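Laissez-les éplucher leurs pommes de terre

Tribune. 9 avril 2024
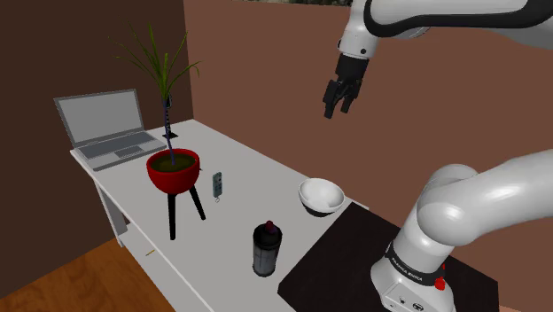

Ma mère a arrêté de cuisiner le jour où on lui a livré ses repas. Pas avant. Avant, elle cuisinait mal, lentement, avec trop de sel, mais elle cuisinait. Et puis il y a eu la chute dans le couloir, l'hôpital, le retour, et une dame très gentille qui a coché une case sur un formulaire. Repas portés. Case cochée, cuisine fermée.

Je ne dis pas que la dame avait tort. Elle avait 5 dossiers à boucler avant midi, elle me l'a dit. J'aurais coché pareil. Je dis qu'on va vite, beaucoup trop vite, quand il s'agit d'enlever.

Parce qu'on enlève quoi, au juste ? Une heure et demie par jour. La liste des courses. L'odeur des oignons. Une raison de se lever de la chaise, d'y retourner, de se relever. Les kinés appellent ça de la mobilité, et ils la prescrivent ensuite, sur ordonnance, deux fois par semaine. On supprime le marché et on rembourse la marche.

Maarten Declercq, ergothérapeute, avec qui j'ai longuement parlé l'hiver dernier, a une façon assez brutale de présenter la chose. Quand il entre dans un appartement, il demande d'abord ce que la personne fait encore. Le reste vient après. La plupart des familles ne savent pas répondre. Elles ont la liste complète de ce qui ne va plus, les médicaments, les horaires, le numéro du podologue. Mais ce qu'elle fait encore ? Silence. On se regarde.

Moi aussi je me suis tu, d'ailleurs.

Il y a l'argument de la sécurité, je le connais par coeur, je l'ai utilisé. Le gaz. Le couteau. L'eau bouillante. Tout cela est vrai. Une plaque à induction qui s'éteint toute seule, ça existe. Un couteau à gros manche aussi. Un tabouret haut devant l'évier, pour éplucher assis – on n'y pense jamais, au tabouret. Chez ma mère il a coûté 42 euros. Le devis pour le « pack tranquillité » de Trustavside, avec capteurs dans chaque pièce et bouton au poignet, montait à 977 euros pour l'année, hors installation. Devinez lequel on nous a proposé en premier.

Je n'ai rien contre les capteurs. Vraiment rien. La nuit, je dors mieux quand je sais qu'il y en a un dans la salle de bain. Mais un capteur surveille quelqu'un qui est assis. Il ne donne aucune envie de se lever.

Et il y a l'autre argument, celui qu'on dit moins fort : c'est plus simple pour nous. Je plaide coupable. Regarder quelqu'un mettre dix minutes à boutonner un gilet, c'est long, surtout quand on est garé en double file. Alors on boutonne. On coupe la viande. On répond au médecin à sa place, elle étant assise là, à un mètre. J'ai fait ça pendant des mois en croyant bien faire, et personne ne m'a repris, sauf elle, une fois. « Je suis vieille, je suis pas sourde. » Elle est un peu sourde.

Dans l'immeuble, au troisième, vit Vilhjálmur Þorgeirsson, ancien marin, 13 ans de veuvage, des mains qui tremblent. Son fils voulait l'inscrire à la même livraison que nous. Il a refusé tout net. Il mange du poisson en boîte et des pommes de terre à l'eau, presque tous les soirs, et je ne prétendrai pas que c'est équilibré. Une diététicienne s'évanouirait. Mais il descend acheter ses boîtes, il porte son sac, il râle sur les prix, il parle à la caissière. Je le croise dans l'escalier, ma mère non.

Un exemple ne prouve rien, on me l'écrira. D'accord. Certaines personnes ne peuvent vraiment plus, et pour elles le repas livré c'est une chance, il faut le dire et le financer correctement. Je parle des autres. De tous ceux qui pourraient encore un peu, avec de l'aide, lentement, en salissant le plan de travail. Pour eux nos dispositifs sont taillés en tout ou rien. L'auxiliaire a une durée pour « préparer le repas ». Elle n'en a aucune pour le préparer avec quelqu'un, ce qui prend deux fois plus de temps. Qu'on change au moins ça. Une ligne dans un plan d'aide, un peu plus de minutes, des auxiliaires payées pour les passer. C'est moins vendeur qu'un bracelet connecté, j'en conviens.

Depuis mars on a réduit les livraisons à quatre par semaine. Les autres jours ma mère s'installe sur le tabouret. Elle épluche, j'allume la plaque, elle me dit que je m'y prend mal. Trop de sel, toujours. On mange à des heures impossibles et il reste des épluchures sous la table.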